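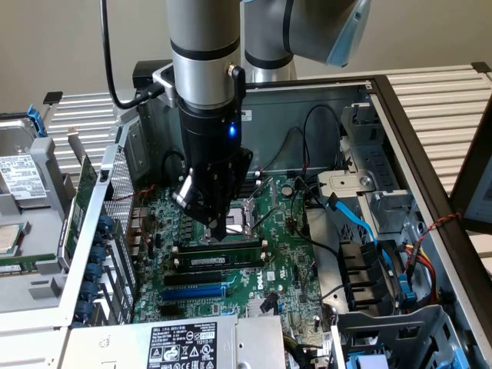

Placa de un Dell de sobremesa con la caja abierta, el zócalo del procesador a la vista y un módulo de memoria en su ranura.

Trucos de taller para desmontar un PC viejo y guardar bien las piezas

¡Qué gusto da abrir un ordenador de sobremesa! De verdad, si nunca lo has hecho, prueba con uno que ya no uses: aprendes más en una tarde que leyendo manuales, y casi todo lo que sacas de dentro puede tener una segunda vida. Van estos trucos, que son los que uso en mi mesa y los que más me preguntáis.

Antes de meter mano

Apaga, desenchufa y mantén pulsado el botón de encendido unos segundos. Después toca una parte metálica sin pintar del chasis (yo lo repito cada vez que me levanto a por café, que es a menudo). Trabaja con la caja tumbada y una lámpara que puedas mover, porque las ranuras se parecen mucho entre sí cuando hay sombra.

Haz fotos de los cables antes de soltarlos. Una general y otra de cerca de cada conector.

La memoria

Abre las pestañas de los extremos y el módulo sube casi solo. Cógelo por los bordes cortos y no toques los contactos dorados. Si están apagados, una goma de borrar blanca y blandita, pasada con suavidad y con el módulo fuera del equipo, hace maravillas. Luego, un soplido con pera de goma para quitar las virutas. ¡Con la boca no, que va saliva!

Los módulos de portátil y los de sobremesa tienen largos distintos, así que guárdalos separados desde el principio. Los de sobremesa suelen tener 240 contactos en DDR2 y DDR3, pero la muesca está en otro sitio. Si no entra, no aprietes: mira la muesca.

El procesador

Primero, el disipador. Si está pegado por la pasta vieja, gira un poquito a un lado y a otro, sin tirar hacia arriba. Limpia los restos con alcohol isopropílico y un filtro de café, que no suelta pelusa. Después baja y aparta la palanca del zócalo, levanta el marco y saca el procesador en vertical, cogido por los cantos. Busca el triangulito de la esquina: te dirá cómo volver a ponerlo. Y cierra el zócalo vacío con su tapa si la conservas.

Un sitio para cada pieza

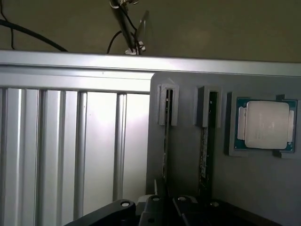 ¿Puedo guardar los módulos de memoria en una bolsa de congelar?
Mejor en una bolsa antiestática, de las plateadas o rosadas que traen las piezas nuevas; el plástico de cocina se carga con facilidad al rozarlo.

A mí me encantan los soportes verticales, ¡lo bien que se trabaja con todo de pie y a mano! La idea es que la pieza entre y salga sin forzar, con la parte de arriba libre para agarrarla. Si te haces uno, deja algo de holgura en la ranura y prueba con un módulo estropeado.

Lise Dhillon me escribió en abril para contarme que rotula cada hueco con la capacidad y el modelo del equipo de origen. Se lo he copiado. Uso cinta de carrocero y lápiz, y cuando cambio una pieza borro y listo.

Para los tornillos, una huevera de cartón: un hueco por zona (disco, placa, fuente, tapa). Los del disco duro no siempre comparten rosca con los de la caja, así que esos van aparte.

La pila de botón de la placa suele ser una CR2032. Si el reloj se atrasa, cámbiala, y lleva la gastada al punto de recogida.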